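3. How we built the kitchen task
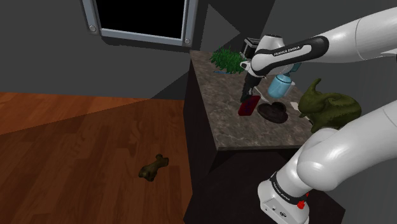
Figure 1. Simulated kitchen counter with the Franka Emika arm and a set of household objects.

I should say up front that we didn't start out wanting a kitchen. Our class project at Josorgate was supposed to be block stacking, and for the first few weeks that's what we did, and we got pretty bored with it (so did the people grading us, I think). Blocks are all the same shape and they forgive a lot. A counter with ordinary stuff on it is a much ruder place for a robot arm, and that was what we wanted to study: how a policy trained by students, on student hardware and student hours, copes when things are close together and shaped any old way.

So we moved everything into simulation and called the new setup Hulline. The task in this section is the simplest one we have. The arm gets told to pick up the light blue bottle with the white cap, lift it clear of the counter, and hold it. That's the whole job! It sounds like nothing, but the bottle is rounded and it has neighbors, and if the fingers come down a little off center they push it instead of grabbing it. We lost most of a weekend to that one problem before we changed the way we reset the gripper height.

Every team in the class collected demonstrations by driving the arm with a game controller. We ended up with 251 demonstrations that we were willing to keep. We threw out any run where the driver bumped another object hard enough to move it, and we also threw out runs where somebody just gave up and sat there, which happened more than I'd like to put in a paper. I drove a lot of the early ones myself, and you can spot mine in the data easily, they wobble on the way down.

Training was done on one shared machine, so nobody could hog it. We capped each run at 100 epochs and saved the last checkpoint, with no picking of favorites afterward. One full run took about 33 minutes, short enough that a team could start one at the beginning of class and look at the results before leaving. I think this mattered more for what people learned than any choice we made about the network itself.

For testing, we gave each policy 30 attempts, with the bottle shifted and turned a bit between attempts and everything else left where it was. We counted a success only if the bottle was still in the fingers when the timer ran out. Dropping it late counted as a failure. There was a long argument over that rule in class, and we kept it, partly for the sake of matching the scoring at the Nernum student challenge in April, where two of our teams had signed up.

One more thing about the scene before I get to the results. The red object and the oval bowl never get picked up in this task, and neither does the green figurine. We still left them in for every demonstration and every test. An early version had only the bottle on the counter, and policies trained on that version did fine until we put the other objects back, and then they reached for all sorts of places. Section 4 compares the two versions, using the same bottle positions for both.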